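Writing the Personal Travel Journal
Handout for session 3: Small days

Most of you brought in a first page that began with a flight or a long drive. That is fine for a draft, but the pages people enjoy rereading are nearly always about ordinary days: a late breakfast, a walk to the shops, a parcel collected from a neighbour. This session is about those days and how to get them down before they fade.

The set text is the Pirville notebook by Clotilde Bailly, pages 10 to 19. Read it twice before you start the exercise. Bailly spent a winter in Pirville looking after her sister's flat, and the notebook covers meals, visitors, the weather and very little else.

Points to look for

Openings. Bailly starts with whatever was in front of her when she sat down. One entry begins "The plums from Pomare are finished." We find out who brought the plums four lines later. She does not introduce people in the order they matter.

Food. She writes down what was eaten and who cooked it, and usually stops there. When she does describe a taste, it is because something went wrong, as with the salted custard on page 14.

Gifts. Small presents come up often: a pair of gloves, a jar of mustard, a bus map with the good bakery marked on it. Note how she records the giver's words along with the object. You will want those words later and they are the first thing to go.

Money. Prices date a journal better than anything else. Put them in, even if they look dull on the page.

Keeping a daily note

Use a notebook that fits in a coat pocket. The Palanik ones sold in the college shop are good enough, and so is the back of an old diary. Write in the evening if you can, for ten minutes and no more. If you miss a day, leave a gap and carry on - filling in from memory tends to produce a summary, and summaries all sound alike.

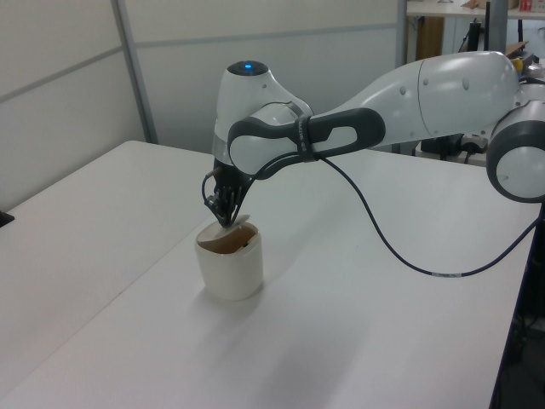 Names need a decision early on. Some writers use initials for family and full first names for everyone else. Others change the names of friends before showing the work to anyone. Choose one method and write it inside the front cover, or you will come back in October and wonder which of your cousins was "M".

Dialogue should be short. One remembered sentence is worth more than a page of conversation you have half made up. If you are unsure of the wording, report it: "She said the lift had been broken since Easter."

Exercise

Choose one day from the past month on which you had a visitor or paid a visit. Write a page and a half. Include:

- one meal, with who made it
- one thing given, lent or returned
- one sentence somebody said
- one price

Leave out the journey there and back. Leave out the weather too, unless it changed your plans.

Type it up or copy it out clearly, and bring three copies for the group. Longer pieces can go in the Endix folder under the course number, 1223, where the remaining Bailly extracts are also kept. Please put your name on every sheet.

Next session: letters and postcards home. Bring one you have received, if you are happy to have it read aloud.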